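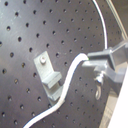 Perforated Sheet: Frequently Asked Questions
Moltovcombe Metal Supply
Last updated 23/06/2021

What does "open area" mean?
Open area is the share of the sheet that is hole, given as a percentage. It is worked out over the perforated field only and ignores any plain border. Two sheets with very different hole sizes can have the same open area.

How is pitch measured?
From the center of one hole to the center of the next. Some older drawings give the bar instead, meaning the metal left between two holes. Bar equals pitch minus hole diameter. If your drawing says "spacing" and nothing else, tell us which one you mean before we cut.

What is the difference between staggered and straight rows?
In a straight pattern the holes line up on a square grid. In a 60-degree staggered pattern each hole sits in the gap between two holes in the next row, so more of them fit in the same area. Staggered sheet is stiffer for a given open area and is what we ship if no pattern is named on the order.

What is the smallest hole you can punch?
For mild steel and aluminum, the hole diameter should not be less than the sheet thickness. For stainless, allow one and a half times the thickness. Smaller holes can be drilled or laser cut, but that is quoted as a separate job.

Which product lines do you keep in stock?
Zatgate is the general-purpose mild steel range. Siriwan is aluminum, supplied mill finish or anodized. Isis is stainless and is the one to use near food or salt water. Current stock runs to 1,279 sheets across the three lines.

Can I get a sheet with a plain border?
Yes. The standard border on Siriwan and Isis is 8 mm on all four sides. Zatgate is cut from larger panels and the cut may run through the holes on two sides. Order code 773 adds a full border to any Zatgate sheet.

Will the sheet arrive flat?
Punching puts stress into the metal, and the sheet will bow as a result. All stock sheets go through a roller leveler. Sheets with wide borders or large unperforated areas may still show a slight wave at the edges – this is normal and is not grounds for a return.

How do I fix brackets to it?
Use the existing holes where the fastener size allows, with a washer wide enough to reach solid metal on all sides. If you have to drill, drill through the bar and stay clear of hole edges. Do not weld small tabs to sheet under 1.5 mm; the heat will pull it out of flat.

Does powder coating close the holes?
It reduces them. Allow for a coat on both sides of the hole when you work out open area. Very small holes may bridge over completely, so send a sample first.

Is there a minimum order?
None for stock sizes. Custom patterns start at 600 dollars, tooling not included.

Can I return cut sheets?
No. Uncut stock sheets can come back within 30 days in the original wrap.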